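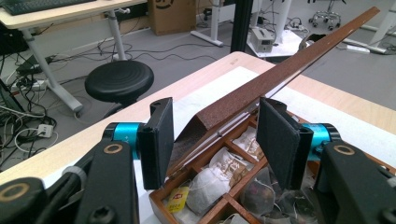 A wooden tea box with different kinds of tea bags in its compartments.

What's Inside a Tea Box?

By Rochelle Strickland
268 shares | 2 comments

Some families keep tea in the cardboard box it came in. Others keep it in a tea box, a wooden box with thin walls inside that split it into small spaces. Each space is called a compartment. The thin walls are called partitions or dividers.

A tea box does a simple job. It keeps tea bags sorted so that a person can open the lid, look in, and pick one. You may have seen one at a hotel breakfast or at your grandmother's house.

What is tea?

Tea comes from the leaves of a bush. Its scientific name is Camellia sinensis. Black tea, green tea, and white tea all come from this same plant. The difference is in what people do with the leaves after picking them.

For black tea, the leaves are rolled or crushed and then left in the air until they turn dark. For green tea, the leaves are heated soon after they are picked, and the heat keeps them from going dark. White tea is made mostly from young leaves and buds, and not much is done to them besides drying.

Some drinks are called tea but have no tea leaves in them at all. Mint, chamomile, and rose hip are like this. They are known as herbal teas. They can be made from flowers, leaves, roots, seeds, or bits of dried fruit.

Why are there different shapes of tea bags?

The most common tea bag is flat. It is usually made of thin paper with very tiny holes. Water can get in through the holes, but the leaves can't get out. Flat bags often hold tea that has been cut into very small pieces. Small pieces give their flavor to the water quickly.

Another kind of bag is shaped like a pyramid. It is often made of mesh, a material with many small openings, like a window screen but much finer. There is more room inside a pyramid than inside a flat bag. Larger pieces of leaf can fit, and they can spread out when they soak up water.

Many tea bags come in a wrapper or an envelope. The wrapper keeps out damp air and smells. Tea picks up smells easily. A bare tea bag left next to a cut onion can end up tasting a little like onion.

The box in the next picture has nine compartments. The big one in the middle has a pile of pyramid bags in it, and you can see dark leaves through the mesh. There is also a bag with a yellow Lipton tag, and there are white packets with pink and green on them.
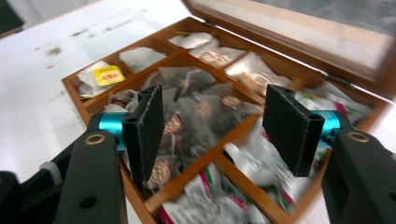
How to sort a tea box

You can sort a tea box at home. Ask a grown-up first, and wash and dry your hands.

1. Take out all the tea bags and put them on a clean table.
2. Wipe the inside of the box with a dry cloth. Crumbs of tea like to hide in the corners.
3. Make one pile for each kind of tea. Read the wrappers, or match the colors if the words are hard to read.
4. Look for torn wrappers. Ask the grown-up what to do with those bags.
5. Put flat packets in the narrow compartments. They can stand up in a row like cards in a card file.
6. Put pyramid bags in the biggest compartment. They don't stack well, so it is fine to leave them in a heap.
7. Close the lid gently. If it won't close, take a few bags out.

Latrice Kincaid teaches second grade at Jonstead School. Her class sorted a box of tea bags in December as part of a math lesson. First they sorted by color, then by shape, and then by whether the bag had a string. Every time the rule changed, the piles changed too. A bag that was in the "yellow" pile might move to the "flat" pile next.

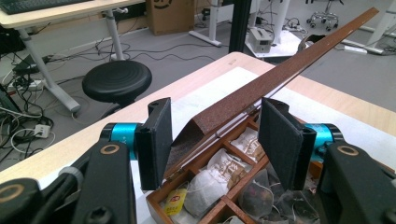
Scientists and librarians sort things in the same way. They choose a rule and then follow it for every item. If one item doesn't fit anywhere, they may need a new group or a better rule.

Where should a tea box be kept?

Keep it in a cool, dry place. A shelf away from the stove is good. Sunlight can make tea lose its flavor over time, and steam from a kettle can make paper bags damp. Don't keep it beside spices or coffee.

Words to know

Compartment: a small separate space inside something bigger
Divider: a thin wall between two spaces
Hinge: a part that lets a lid or door swing open and shut
Mesh: material with many tiny openings
Steep: to leave tea in hot water so the flavor comes out

Get the Telley Kids newsletter! A grown-up's email address is required.
This site uses cookies. Accept | Settings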